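Potting bench tidy-up, or how I finally got the small stuff off my worktop

I've had a few messages asking how I keep a flat surface flat when it's also the spot where I repot things, wrap presents and park whatever the kids were building with. Short version – hang baskets first, sort second. I used to do it the other way round and ended up with lovely neat piles and nowhere to put them, so they'd sit there till Monday and slowly turn back into one big pile.

Wire racks up, nothing in them yet, and the glove and the foam blocks still out on the marble-look top:
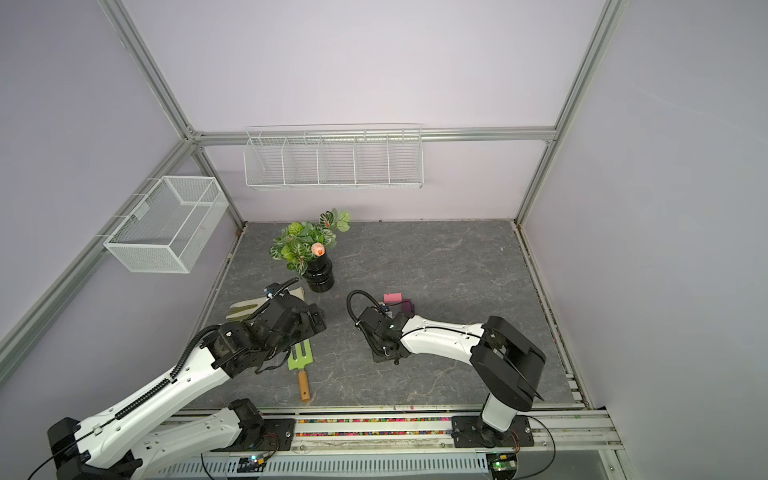
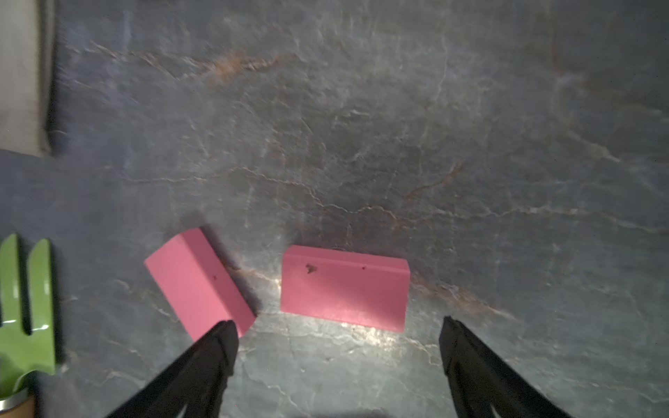
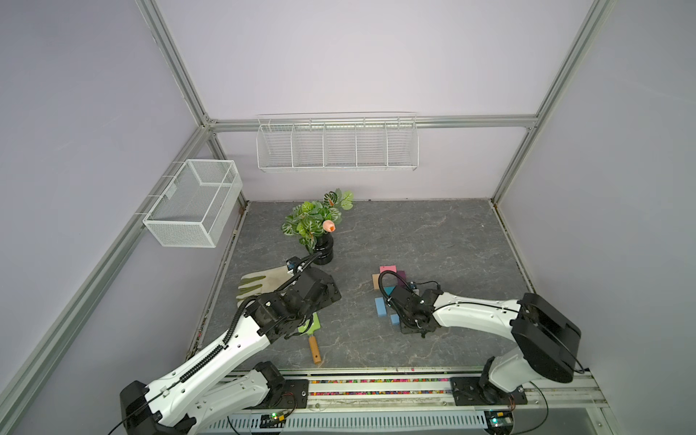
Seraina Eberhard wrote in to say she'd skip the five-section rack altogether and go for a deep tub with a lid, because open wire lets every little thing poke through and she got sick of fishing plant labels off the floor. Fair call! Labels and twist ties are the worst for it. What I do is cut a bit of stiff card to fit the bottom of one section (an old cereal box is fine, colourful side down if you care about such things) and the tiny bits stay put. But I wouldn't go back to a lidded tub for anything I reach for daily. I never put the lid back on, and then something gets stacked on the lid, and off we go again.

My sections, left to right, in case it helps:

Gloves, and only gloves. Shake them out first.
Hand tools, handle down if they're short enough.
Ties, labels, a pencil.
Kids' blocks.
Empty! Leave one empty. It fills itself by the end of the week.

The mesh basket on the side goes to light, bulky things like cloths and a scrubbing brush. Mine hooks over the rail, so it lifts off and comes to the sink with me. I bought a Grernis stick-on one before that and it came down in the night with an almighty crash, so hooks for me from now on.

Foam blocks come up a treat in warm water with a squirt of dish soap. Squeeze them gently, don't wring, and stand them on their ends on an old towel. Pen marks and little specks sometimes need a second go with a soft toothbrush. Skip the bleach, it makes foam go crumbly (ask me how I know).

Faux plants I do with a dry paintbrush, a 40 mm one from the paint aisle, starting at the top leaves and working down. Glossy black pots show every fingerprint, so I wipe the pot last with a barely damp microfibre cloth and then pick it up by the rim.

Trowels: knock the dirt off, wipe the blade, dry it straight away. A wooden handle likes a rub of linseed oil in winter. Lay the oily rag flat outside to dry, please, don't scrunch it up and chuck it in the bin, they can heat up and catch fire.

The whole job took me 27 minutes, including a cuppa. Next time I'm tackling the drawer under the sink – wish me luck!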